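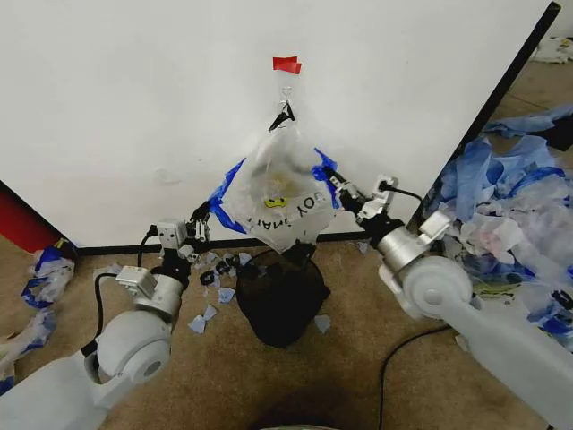 Buying a Two-Armed Robot: Questions We Keep Getting

By Tahira Jafri
January 2024
4 min read

What does the Pernside budget cover?

$3744 for the first year, on top of the lease. That pays for spare finger parts, cables, floor space and training. It doesn't pay for coffee, despite two requests.

Can I buy one arm now and a second later?

You can, and Maksym Skoryk will talk you out of it. Ordering the second arm separately added $1592 to our last plan, mostly mounting hardware and a repeat of the setup visit. If your job involves anything floppy, price two arms from the start.

What should I spend on test materials?

Less than you fear. Fedir Pylypenko once asked for a custom test rig at $3813, with a brochure. He got a hook, a wall panel and a great many plastic bags. A bag is a rotten thing to handle, so it makes a fair test: one can hang from the hook by its handles while the two grippers stretch a clear one open between them. Ask any vendor to do that with your bags, in your building, before you sign. Vendors tend to arrive with very well-behaved bags of their own. 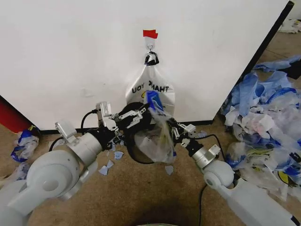
Floor space is the line everybody forgets, and then it eats the schedule. The arms have a listed reach, and people draw a neat circle around that and call it a floor plan. Supplies have no listed reach. A heap of crumpled bags can sit on the carpet right beside the work area, with blue scraps under the grippers and a cable along the floor, and none of that is on anyone's drawing. Put in for shelves, a proper cable run and somebody's time to sweep.

Is carpet all right?

For trials, yes. For daily use, get a quote on hard flooring. Inna Nechyporuk has strong views on scraps in carpet and would like them reflected in the budget.

How many spare grippers?

We plan on 3 sets of fingers per arm. Order them with the machine. The lead time gets longer the minute you need one.

Who signs off?

Simão Macedo, up to the yearly figure. Anything over goes into the February round, so send him the vendor quote, the floor plan and the name of whoever will look after the thing. "The team" is not a name.

12 shares | 3 comments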